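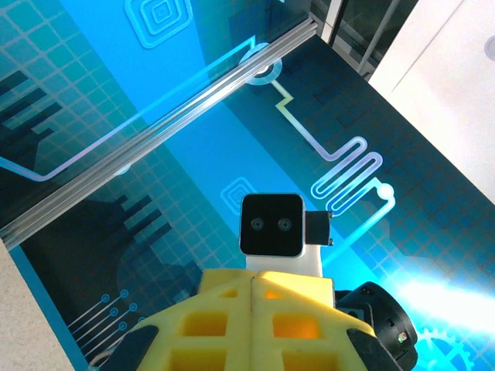 How is a tied match settled in the Jarman Cup?

A tied match in any round before the final goes straight to penalty kicks, with no extra time and no replay. In the final, two halves of extra time are played first, and penalty kicks follow only if the score is still level.

Jarman Cup

The Jarman Cup is a yearly knockout soccer competition for amateur and part-time clubs in the Meststead district. It is run by the Meststead District League and is open to first teams from all divisions of the league, along with clubs from outside the league that are based within the district boundary. Reserve teams were once allowed to enter but now play in a separate competition, the Jarman Shield.

The cup is named after the Jarman brewery, which paid for the original trophy and gave a field for the first finals. The brewery closed long ago and has no successor company, but the name was kept under the terms of the original gift. For sponsorship reasons the competition has also been known as the Prarkonus Jarman Cup. League records and most local newspapers use the short form.

Format

The competition is played as a straight knockout over a single match in each round. Entry has varied widely, reaching a peak of more than 60 clubs in the years after the district boundary was moved east to take in the river towns. When the number of entries does not allow a full bracket, a preliminary round is held. Clubs from the lowest two divisions enter at this stage, and clubs from the top division receive a bye to the second round proper.

The draw is open in every round. There is no seeding, and clubs are not kept apart by division or location once they have entered. The first club drawn has home advantage. If its ground is not fit for play, the match is moved to the ground of the second club drawn, provided that notice is given by noon on the day before. If neither ground can be used, the league names a third. A club that gives up home advantage twice in one season for reasons other than weather may be fined.

First-round matches are played in October. Later rounds are spread over the winter, and the semifinals and final are held in spring at neutral grounds.

Match rules

Matches follow the standard laws of the game, with a small number of local changes. Matches in the preliminary round last 80 minutes, in two equal halves, because most are played on weekday evenings at grounds without floodlights. All other rounds are played over the full 90 minutes.

Each club may name up to seven substitutes and use five. Before the rule was changed, three could be used, and a replaced player could return to the field. Return substitutions are still allowed in the Shield.

A player must be registered with the club before the date of the round and may not play for two clubs in the same season's competition. A player who has appeared for one club and then transfers is treated as cup-tied. The rule covers any appearance, including one as a late substitute, but does not cover a player who was named on the bench and not used. Loan players are eligible if the lending club has not entered or has given written consent.

Replays

For most of its history the competition used replays. A tied match was played again at the ground of the visiting club, and if the second match was also tied, further replays were held at neutral grounds until there was a winner. The longest tie on record was a third-round meeting between Meststead Rovers and Nilladent Athletic, which needed five matches. The last of these was played on the same afternoon that the fourth round had been scheduled to finish, and the rest of the bracket was delayed.

Replays were cut to one per tie after that season and later dropped in all rounds before the semifinals. They were removed in full by a vote of member clubs on 11/15/18. The proposal was put forward by the competition secretary, Sioned Mathias, who argued in a paper sent to the clubs that replays were the main cause of late league finishes. Several smaller clubs opposed the change on the grounds that a replay against a top-division side was a useful source of gate money. A compromise was reached under which gate receipts from the third round onward are shared equally between the two clubs after match costs are taken out.

Venues

The early finals were played on the brewery field, which had no fixed stands and was roped off for the day. After the field was sold, the final moved between club grounds until the league signed a long-term agreement with the owners of the Nilladent Ground. It has a covered main stand with 604 seats, open standing areas on the other three sides, and a grass playing surface.

The record attendance for a final is 2,872, set at the Nilladent Ground when Nilladent Athletic played Meststead Rovers. Standing areas have since been made smaller, and the present safety limit is below that figure - the record therefore cannot be broken at the ground in its current form. Proposals to move the final to a larger stadium outside the district have been raised but would require a change to the rules, which state that the match must be played within the district boundary.

Trophy and awards

The trophy is a two-handled silver cup on a dark wooden base. Small plates on the base carry the names of the winning clubs. When the first base was full, a second, wider tier was added beneath it. The winning club holds the cup for one year and must return it clean and undamaged before the next semifinals. A copy is used for public display.

Players and officials in the final receive medals. A separate award is given to the player of the match, chosen by the referee and the two assistant referees. The award was formerly decided by newspaper reporters, and the change was made after a season in which no reporter attended.

Records

Meststead Rovers have won the competition more often than any other club and have also lost the most finals. The only club to have won while playing in the lowest division is Eastbank Works, which folded two seasons later.

The leading scorer in the history of the competition is Joris Mertens, a forward who played for three clubs in the district and reached the final with each of them. He scored in every round of one season's competition except the final, which his team won on penalty kicks. Goals scored in penalty shootouts are not counted toward individual records. Goals in matches that were later voided, including those involving an ineligible player, are also left out, although some older club histories include them.

See also

Jarman Shield
Meststead District League
Nilladent Ground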